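Speaker notes – Repainting rented rooms between tenants
Last updated: Fri 1 November

Slide 1. Opening
Thank the Udonen housing office for the room. Say who the talk is for: people who look after older rental buildings and do most of the painting themselves. Questions at the end, please.

Slide 2. The building
Brunner Court has 118 units. We repainted 67 of them between June and now. Most had three or four coats already, some of them gloss over flat with no primer between.

Slide 3. Washing down
Sugar soap first, then a rinse. Kitchens twice. We lost a full day in the first unit by skipping the rinse – the primer slid off above the stove. Pass the sample board around here.

Slide 4. Filling and sanding
Two thin fills beat one deep one. Let each dry overnight. Sand with 120 grit and vacuum the baseboards before opening any paint. Mention masks.

Slide 5. Choosing a paint
We tried Drollix eggshell and Tiron matte. Drollix wiped clean better in hallways. Tiron hid patches better in bedrooms. Cost per unit came out close, roughly 70 dollars for walls only. Don't get drawn into brands, there is a handout.

Slide 6. Dark colors
Tenants ask for them more every year. Dark greens and grays need a tinted primer and usually one more coat to cover back up later. Stained or bare wood doors sit well against them, so leave those alone if the finish is sound. 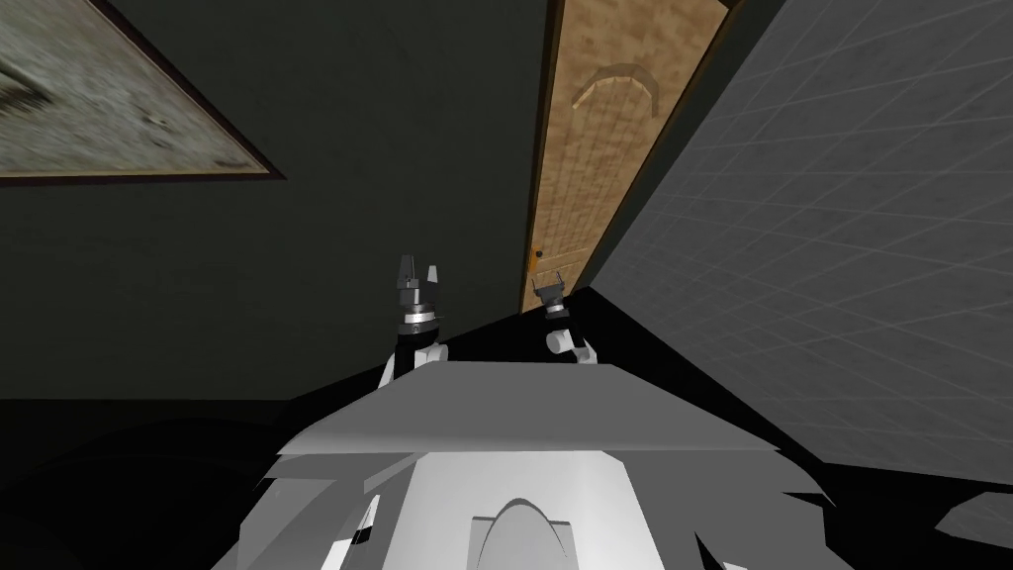 Slide 7. Scheduling
Allow three working days per unit, four if there is a dark wall to cover. Book the floor cleaner after the second coat, not before. Keep 20 minutes at the end for the walk-through with the office.

Slide 8. Questions
Handouts are on the table by the exit. Spare copies in the blue folder.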